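How to Find the Clock Offset Between Two Handheld Grippers

If you record two-handed demonstrations with a pair of handheld grippers, sooner or later you will meet the problem that ate most of my January: the left and right recordings look perfectly fine on their own, and the policy you train on them keeps reaching with one hand a hair before the other. Ours turned out to be a clock problem, and I'd like to save you a few evenings by walking through the method we settled on for the Gokby recordings.

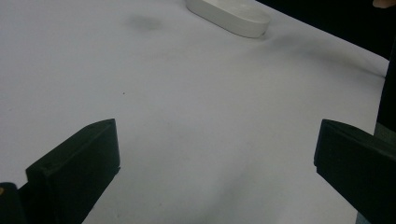 Written by Lanying Han
Filed under: Bimanual data, Calibration

First, clear a patch of table. A plain white one suits this job very well, as the motion of a dark gripper stands out against it. Then start both recorders, in either order, and give them a moment to settle.

Now for the fun part! Hold both grippers over the table with the fingers open, and sweep one of them sideways through the other one's view, back and forth, 7 times. Make the sweeps uneven – a quick one, a lazy one, a pause – because evenly spaced sweeps will happily line up with each other at the wrong offset. Swap roles and do it again. The whole thing takes less time than tying your shoes, and I do it at the beginning and the end of every session. 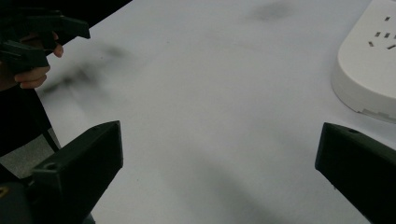

Fletcher Doolan wrote in to ask whether closing the fingers together wouldn't do the same job with less arm waving. It's a fair question, Fletcher, and we did try it. Finger closings gave us a usable match in good light, but they are short events, and a blink of motion gives the correlation very little to hold on to.

Back at your desk, compute two signals. From the moving gripper, take the speed from its inertial sensor. From the still gripper's video, take the average optical flow over the upper half of the picture, so its own fingers stay out of the sum. Resample both to the same rate, subtract the means, and slide one against the other over a window of 2 seconds each way. The peak is your offset.
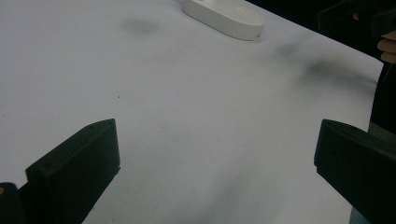
Do this for both role swaps and compare the two answers. They should agree once you flip the sign. If they differ by more than 14 milliseconds, I throw the pair away and look at the curves by eye, and usually there are two peaks of nearly the same height, meaning the sweeps were too regular after all.

On our 50 Gokby sessions, correcting the offset this way got rid of the early reach in the trained policy. I would love to hear how it does on other rigs, particularly ones with a rolling shutter, which we haven't touched yet. Save the offset next to the raw files and leave the timestamps themselves alone, so you can always redo it later.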